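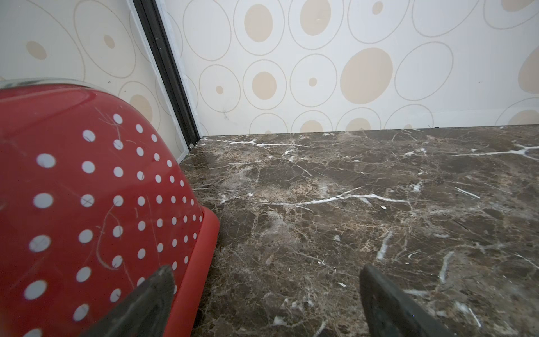
Fig. 4. Colander on its side, with the base ring toward the lower right.

4. Care of the colander

Before first use, wash the colander by hand with dish soap and warm water. Remove any sticker completely, also the glue under it.

4.1 After each use

1. Rinse the colander at once. Starch from pasta becomes hard in the holes if it waits.
2. Lay it on its side and rinse from the outside, so the water pushes the food back through the holes.
3. Brush the inside of the base ring. Small grains of rice like to stay there.
4. Shake it two or three times over the sink and let it dry.

Note: Fine light scratches on the red plastic are from normal use – they do not change how it drains. Use a soft brush and no steel wool.

CAUTION: Do not put the colander on a hot burner or in the oven. When you pour boiling water, stand it on its base ring in the sink and keep your hands away from the steam.

Note: Polished stone counters can be slippery when wet. Put a towel under the colander.

For a replacement, ask Vivent for part 765.

Comments (2)

Glenys Pearce
Rinsing from the outside works well for quinoa too. I was always doing it from the inside!

Tayla Mahuika
Can it go in the top rack of the dishwasher? The section says only by hand for the first wash.

Related sections
Kimis salad bowl: care and storage
Narkwood cutting boards: oiling in June
Cleaning a stone countertop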